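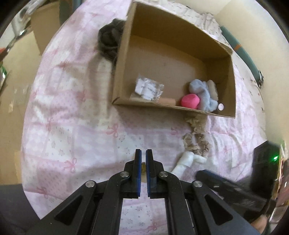 Packing and posting: your questions

What do I pack in?
Any clean cardboard box, brown is fine. Open it up on the bed or a table where you can see what's going in. If you're packing on a bedspread check the folds after, small bits hide in them. We had a whole bag of buttons turn up that way in March.

My things only fill one end of the box. Problem?
Not for handing in. Lots of boxes come to us with a handful of small bits along one side and the rest bare cardboard. For posting, yes, get a smaller box or stuff the gap with newspaper. Otherwise it all rattles.

What goes in first?
Heavy or hard things at the bottom. Soft things round them. Anything in a crinkly plastic packet goes in last, they split.

Can I mix soft and hard things?
Yes. Fabric bits make good padding. Just no sharp edges against anything knitted please.

Do you take opened packets?
Sealed only for food and toiletries. Craft packets can be open if you fold the top over and tape it.

How heavy can it be?
14 kg. Over that and Mizanur can't get it on the top shelf, so split it into 2 boxes.

Do I need a list?
Short one, on top of the contents before you tape. "Small toys, cloth, odds and ends" will do. Name and phone number as well.

What tape?
Brown parcel tape, both ways across the bottom. Not sellotape. Kovico sell a decent roll and we keep a few at the desk for 75p.

Where do I bring it?
Side door at Toltton, ring the bell. Rokeya Haque or Harish Unnithan will take it off you. Please dont leave boxes on the step, cardboard goes to mush.

When's the last day before Christmas?
Tue 12 December. After that we're shut for sorting and boxes wait till the new year.

I put something in by mistake, can I get it back?
Ring within 24 hours and ask for Sewwandi. After that it's been sorted and probaly gone out.

Can I have my box back?
If you write KEEP on the flap, yes. Otherwise it gets flattened and reused.

Do you collect?
Only if you can't get to us. Leave a message for Imtiaz with your postcode and how many boxes.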